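Section 2. Planning and Budgeting Your Hand-Held Gripper Station

You're about to set up a station where people collect demonstrations by hand, and it's one of the nicest ways to get into robot learning because you can start small! Work through this section before you send a purchase order. Section 3 covers unboxing and pairing.

2.1 Decide what you need to collect

1. Write down the tasks you want, in plain words: open a cabinet, move a cup, close a box.
2. Set a target for each task. For a first project we like 100 good demonstrations per task, with a few extra for the ones you'll throw out.
3. Add up the total. A plan with 6 tasks and a little headroom fits comfortably in a 1,000-demonstration license on the Tusura recorder.

Note: Joni Juntunen, who wrote the first edition of this guide, planned for 100 usable takes on a drawer task and recorded 117 to get them. Put that kind of margin in your schedule. It costs you an afternoon and saves a second round of bookings.

2.2 Pick the room before the hardware

4. Walk through the rooms you have. A kitchenette or a corner of the lab with a counter and a few cabinets makes a wonderful first station, and the furniture is already paid for.
5. Check the window side. Blinds or shades belong in the budget if you don't have them, as direct sun can wash out the markers.
6. Look up. Anything you plan to hang from the ceiling needs a mounting point, a power run and a cable path, and the building office may want to see a drawing first. 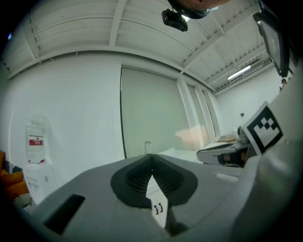 7. Measure the counter height and the clear floor in front of it. Your operator needs room to step back and turn with the gripper in hand.

Caution: Do not hang equipment from ceiling panels alone. Use a beam or a rated bracket, and have the work signed off.

2.3 Build the equipment list

8. Start with two Tenosley grippers, even if only one person will be collecting. The second keeps you going while the first is charging or in for repair.
9. Order spare finger pads with the grippers. Pads wear, and a worn pad changes the grip enough to show up in your data.
10. Add printed markers and stiff card to back them. Print several sets from the same file and keep them flat.
11. Price storage separately. Video piles up quickly, and you'll want a second copy on another machine.
12. Leave the robot arm for its own line and its own quarter if money is tight. You can collect plenty of great material before it arrives.

Note: If you're buying through Besson, ask for the calibration board in the same shipment. It's a separate part number and easy to miss.

2.4 Budget for people

13. Count operator hours, including breaks. Wrists get tired.
14. Set aside time for one person to review takes the same day they're recorded. Kazuhiro Kubo's planning sheet (Appendix B) has a column for this.

Caution: Lithium batteries may need special handling in transit. Confirm shipping terms before you commit to a December start.

Related items
Section 3. Unboxing and Pairing
Section 5. Marker Placement and Calibration
Appendix B. Planning Sheet
Replacing Finger Pads
Moving Recordings to Okside Storage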